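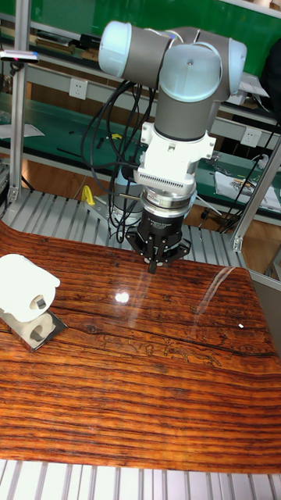

According to the front desk at Fultby, the sprinkler certificate was "definitely in the binder last October," and the insurer is welcome to look for it again. We looked again. It is a very nice binder.

PREMISES CHECKLIST, LIABILITY RENEWAL
Site: Prembridge unit, Fultby
Policy: Jisutness small business cover

1. Exits clear and marked. PASS. The rear door sticks, but so does everyone's memory of when it was last oiled.
2. Extinguishers tagged. FAIL. Six on the wall, one tag out of date. Replace before binding.
3. Walkways, visitor side. PASS WITH COMMENT. The mat by the entrance curls at one corner. A claimant's lawyer would adore it.

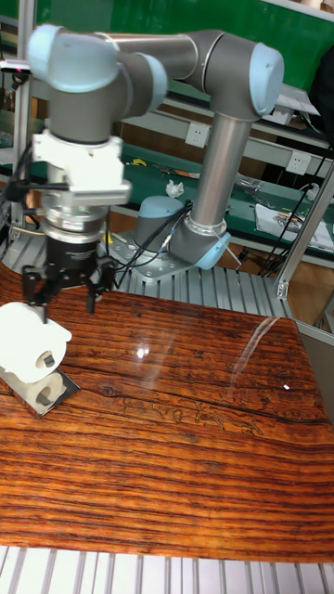 Arm and table, Prembridge unit

4. Wet floor signs. PASS. Kept in a locked closet. Please consider unlocking it.
5. Incident log. FAIL. Last entry reads "see other log." No other log was produced.

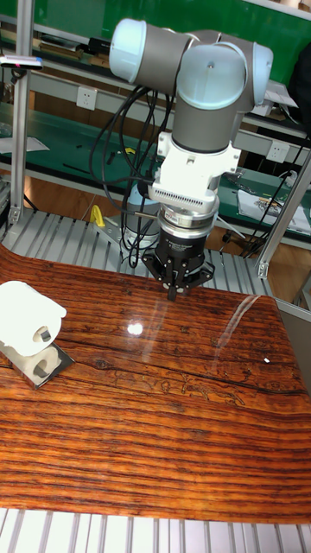

SECTION B: PAPERWORK

6. Certificate of insurance on display. PASS. Hung behind the coat rack.
7. Contractor certificates. PARTIAL. Jitpraphai cleaning has sent theirs, upside down but current.
8. Sprinkler certificate. OPEN. See binder.

Items 2, 5 and 8 to be fixed within 20 days. Send copies by email, one file per item.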